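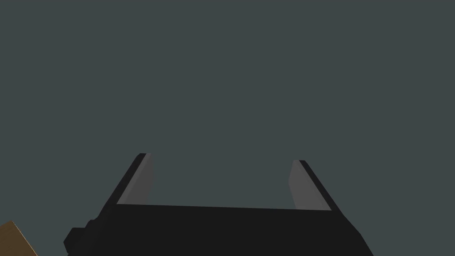 Progress report to the Debnath Fund

Telwood Orchard and Hedgerow Project
Report for the period from June to 26th November
Prepared by Lutfa Howlader, Project Manager

1. Purpose of this report

The report sets out progress made by the Telwood Orchard and Hedgerow Project in the first half of its second year. It covers the work agreed in the grant letter, spending against the budget, matters on which the Fund has asked to be kept informed, and the plan for the winter planting season. A separate statement of accounts has been sent to the Fund's office.

2. Overall position

The project is on course in three of its four areas of work. The orchard at Cusham is planted and fenced, the hedge survey has been finished, and the school visits have resumed. The fourth area, the laying of the old hedge along Urkel Lane, is behind the agreed timetable. The reasons are given in section 5, together with a revised date on which we ask for the Fund's agreement.

There have been two changes of staff. Sunil Kodikara left the post of field officer in the summer and was replaced by Fathima Wickramasinghe, who had worked with the project on a seasonal basis during the first year. Lakmal Kodikara continues as adviser on fruit trees for two days each month.

3. Cusham orchard

The orchard now holds 24 fruit trees on the upper part of the field, made up of apple, pear, plum and damson. All were planted as two-year-old trees and each has a stake, a tie and a wire guard. The rows were set wider than in the original drawing so that the grass between them can be cut by the neighbouring farm with its own mower. This has removed the need to buy one, and the sum set aside for it remains unspent.

The dry weeks of early summer were difficult for the young trees. Watering was carried out by hand from a bowser lent by the parish, and a thick mulch of wood chip was put down around each stem. Two of the plums came through in poor condition. One has since put on new growth; the other has been lifted and will be replaced this winter under the nursery's guarantee, at no cost to the grant.

Rabbit damage was found on the lower side of the field, where the fence had been left short of the ground over a dip. The gap was closed with a further length of netting, dug in. No fresh damage has been recorded there.

The path from the gate to the top row has been surfaced with crushed stone. It drains well on the upper half. The lower half holds water after heavy rain, and a shallow ditch will be cut on the uphill side before the ground becomes too wet to work.

4. Hedge survey

The survey of hedges in the Telwood valley was completed in the autumn. Each hedge was walked on both sides where access allowed, and a record made of its height, width, gaps, main species and any standing trees. Rizwan Wickramasinghe led the fieldwork and has written the full survey report, which is available to the Fund on request.

In general the hedges on the eastern side of the valley are in better order than those on the western side. Hawthorn is the main species throughout, with hazel and field maple more common near the stream. Many of the western hedges have been cut to the same height each year for a long period, and have become thin at the base. The report recommends that five of these be laid or coppiced as a first priority, and names them.

One landowner declined access and the hedges on that holding were recorded from the road only. These entries are marked as incomplete in the report – we hope to return to them if permission is given.

5. Urkel Lane

The grant letter required that the first length of hedge on Urkel Lane be laid by the end of November. This has not been achieved. The contractor engaged for the work withdrew in September following an injury, and the two others approached were already committed until the new year. A contractor has now been appointed at the original price and can begin in January.

The line has been prepared in the meantime. Old wire and several rotten posts have been taken out, and brambles cleared from the field side. The stakes have been cut and are stored under cover at the farm. We ask the Fund to agree a new completion date at the end of February, before birds begin to nest.

6. School visits

Pupils from Telwood Primary School have returned to the orchard this term. The visits follow the plan approved last year, with a short walk, a practical task and time for drawing. The autumn task was the gathering of windfall apples from the old trees beside the lane, which were pressed at the village hall. The school has asked for a visit in blossom time and this has been added to the programme.

7. Spending

Spending on the orchard was below budget by £3000, mainly as a result of the arrangement for mowing. Spending on the survey was above budget by £1000 owing to additional days in the field. We propose that the extra cost of the survey be met from the orchard saving, and that the balance be held for the repair of the lower path and for gapping up on Urkel Lane. No change to the total grant is requested.

8. Work planned for the coming period

Replacement of the lifted plum and formative pruning of the apples and pears.
Cutting of the ditch beside the lower path.
Laying of the first length of hedge on Urkel Lane, subject to the Fund's agreement.
Meetings with the owners of the five priority hedges.
Spring visit by Telwood Primary School.

9. Decisions requested

The Fund is asked to agree the revised date for Urkel Lane in section 5 and the use of the underspend in section 7. A reply before the end of December would allow the contractor's start date to be confirmed.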